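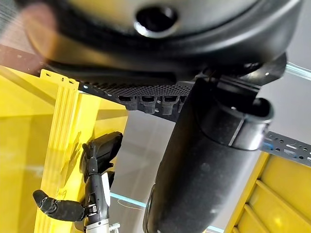
Shelf hands wanted for the kitting room at Grastlow

Part time, mornings, starting in February. 20 hours a week, with the possibility of more if you turn out to like it and we turn out to like you.

Grastlow puts together parts kits for people who build and mend machinery. A kit is a tray with the right metal parts in it, a packing slip that agrees with the tray, and a lid. This sounds easy and for the first hour it is. We send out more than 1000 kits a month, and the ones we hear about are the ones with something missing.

The job is keeping the shelves fit to pick from. You would put parts out, set trays in their places, pull anything that has wandered, and fill the gaps before the person packing has to come looking for you with that expression on their face. There is also sweeping. There is always also sweeping.

What we are looking for

Someone who notices when a thing is on the wrong shelf and can't leave it there. If you straighten other people's spice racks, we would like to hear from you (your friends may be relieved too).

Steady hands. Metal parts have bolt holes and machined faces, and they don't forgive being dropped. Neither does a foot.

A reasonable memory. We have two tray patterns that differ by one notch, called Totach and Mukeo for reasons lost to history, and you will mix them up in your first week. By the third we'd hope you had stopped.

No experience needed. We have hired a florist, a school bus driver and a man who had spent years tuning pianos, and the piano tuner was the fastest of the lot. You should be able to stand for a morning, reach an upper shelf and read a label without guessing at it.

What we offer

Paid training for the first 3 weeks, at the full rate. Boots, gloves and a locker that closes if you lift the door a little. Coffee, which has been described as hot. Shifts run from 7 a.m., and you'll be out in time for lunch somewhere nicer.

The room is bright and the shelving is yellow. Very yellow. The silver cylinders go on the top shelf and the black foam trays lie on the one below, side by side and at a bit of a slant. 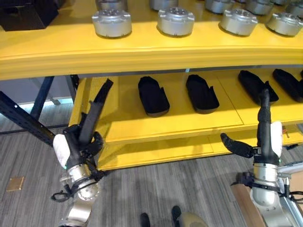

Page last changed: Monday, 4:15 p.m.

A few points have come up since we first posted this, so we have added to it.

Yes, you can sit down. There are stools at the packing bench and a break halfway through the shift. No, you can't wear headphones on the floor – we need you to hear the pallet truck. The radio is on a rota, and new starters get a turn in their second week, after we've had a chance to form a view of their character.

Several of you asked about the trial morning. Everyone we interview does one, and it is paid. We give you a mixed crate and a bare stretch of shelf and ask you to put one onto the other in a way that makes sense. There is no secret layout we are waiting for you to guess. Last time we had 13 people through and saw just as many arrangements, of which a good few were better than ours. We stole the best one and hired the person who did it.

One applicant asked whether tidying shelves all morning gets dull. We put the question to the floor.

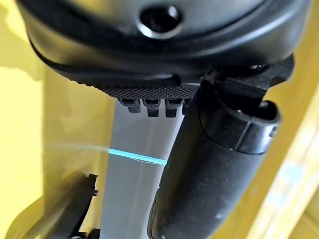
Ishbel Farquharson: Of course it does, some days. Then somebody sends back a kit with the wrong tray in it and you get to work out where it went astray, and that's the best part of my week. I'd tell people to come for the mornings and stay for the arguments about where the small parts live. Also, bring your own mug.

We had hoped for something more promotional, but there it is.

How to apply

Write us a few lines about yourself and about something you have put in order, whether that's a garage, a recipe box or a glove compartment. A résumé is welcome but we read the few lines first. Hand it in at the Sitompul Street entrance, or mail it to Grastlow, Kitting Room, at the same address. Please say which mornings you can't do. Applications stay open until both places are filled.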